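Ticket 237: Toaster leaves one side of the slice pale, second slot slow to release
Product area: Small appliances / two-slot toasters 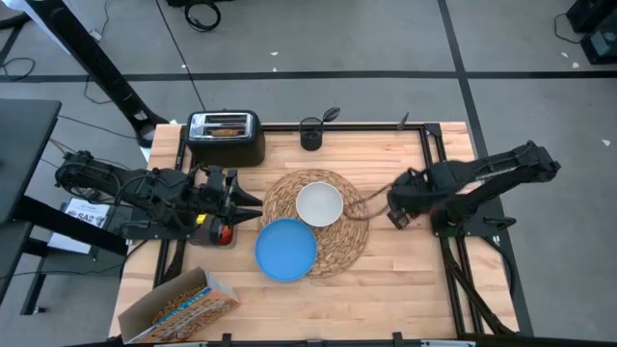

Is it normal for a two-slot toaster to brown one side of a single slice more than the other?

A slight difference is normal with one slice, as the empty slot changes how heat moves through the body. A side that stays white at setting 3 or higher points to crumbs on the element guard or a guide wire that is not centering the bread.

Reported problem
Customer in Vernwood makes breakfast for one and toasts a single slice at a time. Outer face browns, inner face stays pale. Slot nearest the lever also holds the slice down for several seconds after the click. Started in July after a change of bread.

Setup as reported
Black toaster with chrome top, kept on a butcher-block table. Plate and bowl are set out on a round woven placemat. No extension cord. Bread is a dense Pärn rye loaf, sliced at home.

Log

Entry 1. Asked customer to unplug the unit, let it cool, empty the crumb tray and turn the toaster over above a sink. Large amount of crumbs came out of the lever-side slot. No change to browning. Release delay shorter.

Entry 2. Asked for slice thickness. Customer reports that slices vary and the thick end drags on the guide wires. Advised a thinner cut. Release now immediate with thin slices, still slow with thick ones.

Entry 3. Browning test with store-bought white bread, setting 3, one slice, each slot in turn. Lever-side slot: even. Far slot: inner face pale. Fault follows the slot and does not follow the bread.

Entry 4. Customer inspected far slot with a flashlight, unit unplugged. One guide wire bent toward the inner element. Advised customer not to straighten it with a knife or fork. Unit is inside the warranty period.

Resolution
Exchange approved through the Prumevmont depot. Replacement tested by customer with the same white bread, both slots even at setting 3. Rye slices need setting 4 and a thin cut.

Notes for similar tickets
Check the crumb tray first. Run the one-slice test in each slot before discussing bread type. Element power is 2,000 W on the four-slot model only; do not quote it for this unit.

Status: Closed
Related: Skekik crumb tray does not seat fully (2 replies)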